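Jostwood Activity House - Table and Tabletop Checklist, Room 3
Completed Thursday, before the afternoon group. Next check due in September.

This list covers the tables, the cloths on them and whatever is left out on top between sessions. Chairs, shelving and the sink are on a separate sheet. Mark each line OK, Fix or Remove, and write a comment for anything other than OK. Comments on OK items are welcome too if they will help the next person.

Section A. Table frame and legs

A1. Table stands level and does not rock. OK.
Comment: The window table had a folded card under one foot at the last check. The foot has been adjusted and the card thrown out.

A2. Legs locked and leg bolts tight. Fix.
Comment: One bolt on the table nearest the door turns by hand. Tightened for now. It needs a new washer, and the Ulton parts box has none left in that size. On the order list.

A3. No splinters, chips or raised edging at hand height. OK.

A4. Table is clear of the door swing and the heater. OK.
Comment: Keep 40 inches between the heater and any cloth. There is tape on the floor to show it. The tape is starting to lift at one end and should be redone before it becomes a trip hazard of its own.

Section B. Tablecloths

B1. Cloth lies flat enough for cups and trays to stand on. OK, with comment.
Comment: Light wrinkles from folding are acceptable. A fold thick enough to tilt a cup is not. Pull the cloth from the far side and smooth it toward you before anything goes on it. If a crease will not come out by hand, use the other side of the table until the cloth can be pressed.

B2. Cloth does not hang low enough to be caught by a knee, a chair arm or a walker. OK.
Comment: Measured 14 inches at the longest point on the door table. That is our limit, so do not let it slide any farther.

B3. Cloth is clean and free of pins, staples and tape. OK.

B4. Cloth does not slip when pulled lightly at the corner. Fix.
Comment: The fabric cloths move more than the wipe-clean ones did. They are nicer to work on and quieter, and the groups like them, so we are keeping them. Clips or a grip mat underneath would solve it. Esora sells a mat by the roll and we have asked for a price.

Section C. Items on the table

C1. Trays have a raised rim all the way around, with no cracks. OK.
Comment: The round plastic trays are holding up well. Run a finger along the inside of the rim where it meets the base - that is where the old ones split.

C2. Cups, vases and other upright containers stand on a tray, away from the table edge. OK.
Comment: Tall pieces go on a tray whenever there is one free. Anything with a rounded bottom edge should be tested with a light push.

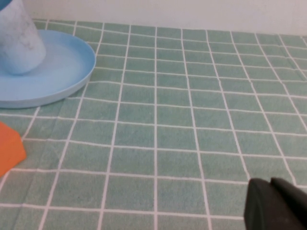 C3. Blocks, boxes and other hard-cornered items are kept off the floor and off the chairs. OK.
Comment: They can stay on the table between sessions if they are not stacked. Check the corners for sharp spots. One box was removed at the previous check for a split corner and has not been replaced.

C4. No small loose parts left out. Remove.
Comment: Two beads and a paper clip found under a tray. Lift every tray when checking, including the ones that look as if they have not been moved.

C5. Bright items are easy to tell from the cloth. OK.
Comment: This line was added for members with low vision. Strong colors on a pale cloth work. White or clear items on a pale cloth do not work as well and should go on a colored tray.

Section D. Wall side

D1. Table edge is close enough to the wall that nothing can drop behind it, or far enough away that a person can reach in. OK.
Comment: The in-between gap is the problem one. Push the table in or pull it out.

D2. Nothing hung or leaning above the table. OK.

D3. Wall clean and free of loose paint. OK.

Follow-up

Washer for the door table: order number 273, from Ulton.
Grip mat: waiting on Esora.
Floor tape by the heater: replace before the next session in this room.
Ren cloth clips: a pack is in the supply closet and can be used on the door table until the mat comes. Take them off before washing.

Leave this sheet in the folder by the light switch. Old sheets go in the back pocket.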